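Trerach Branch Library: Extending Evening Access Through Peer Mentoring of New Staff

Final report, practicum in library management
Prepared by Innes Baxter and Arnel Pangilinan
Site supervisor: Marilou Pascual

Introduction

This report presents the results of a one-semester practicum at the Trerach Branch Library. The branch serves a mixed residential and commercial district and shares a catalog with the Stidavik and Lagman branches. The purpose of the project was to determine whether pairing newly hired circulation assistants with experienced colleagues would shorten the time required before the new assistants could work the evening desk without direct supervision.

Evening staffing was identified as a priority before the practicum began. At the start of the semester, the branch could open past 6:00 p.m. only when a senior assistant was scheduled, and on several evenings the public service desk closed early.

Method

The mentoring program enrolled nine new assistants from the three branches. Each was assigned a mentor by Cherry Mae Bautista, head of circulation at Trerach. Pairs worked the same desk shift on Tuesday and met for half an hour afterward to review the transactions that had caused difficulty. The authors attended these review meetings as observers and kept written notes, which were shared with both members of the pair.

Mentors used a checklist covering account registration, holds, interlibrary loan, fines and waivers, lost materials, and closing procedures. An assistant was considered ready for evening duty when the mentor had signed each section. The checklist was adapted from an older training binder kept at Lagman, and the sections on fines were rewritten to match current policy.

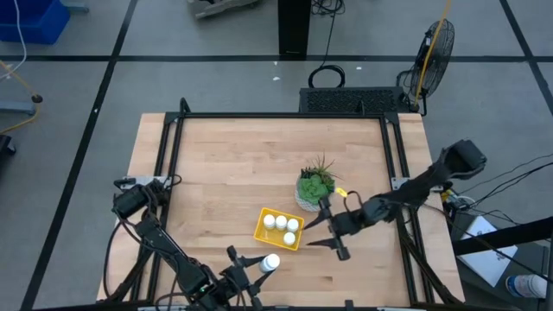

Desk questions were logged for the full period of the study. The log recorded the subject of the question, whether the assistant answered it alone, and whether the patron was referred to another member of staff. A total of 310 entries were made. Entries with no subject recorded were set aside, as were duplicates created when two staff members logged the same patron. This left 198 entries for analysis.

Findings

Referrals declined over the semester in every category except interlibrary loan. Requests of this kind are handled through Jivbridge, the shared lending system, and assistants reported that its screens differ considerably from those of the local catalog. Mentors at Stidavik also reported limited confidence with the system, and two of them asked to attend the training intended for their own mentees.

Closing procedures were learned more quickly than expected. Assistants attributed this to the written closing sheet, which was posted at the desk and did not depend on the mentor being present. Fines and waivers took longer. In review meetings, the assistants often knew the policy but were reluctant to apply a waiver without asking a senior colleague first.

By the end of the study, five assistants had been signed off on all sections and placed on the evening schedule. The remaining four had completed every section other than interlibrary loan.
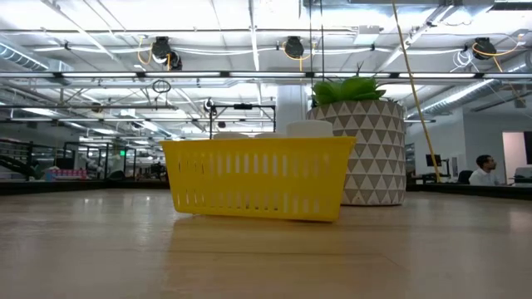

Could an assistant be scheduled for evenings before the interlibrary loan section was signed?

Under the rules of the study, every section had to be signed first. The authors recommend that this rule be relaxed, so that loan requests received in the evening are written down and processed by day staff the next morning.

Limitations

The study had no comparison group. Assistants hired in earlier years were trained informally, and no record was kept of when they began evening work. The log also relied on staff to make entries during busy periods, and it is likely that short questions were left out.

Recommendations

The branch should retain the paired Tuesday shift and the review meeting. Interlibrary loan should be taught in a separate session led by a member of staff who uses Jivbridge daily. Leonora Bautista of the Lagman branch has agreed to lead the first such session in July. Waiver limits should be printed on the desk card so that assistants can apply them with confidence.

The checklist, the blank log form, and the revised closing sheet have been filed with the site supervisor.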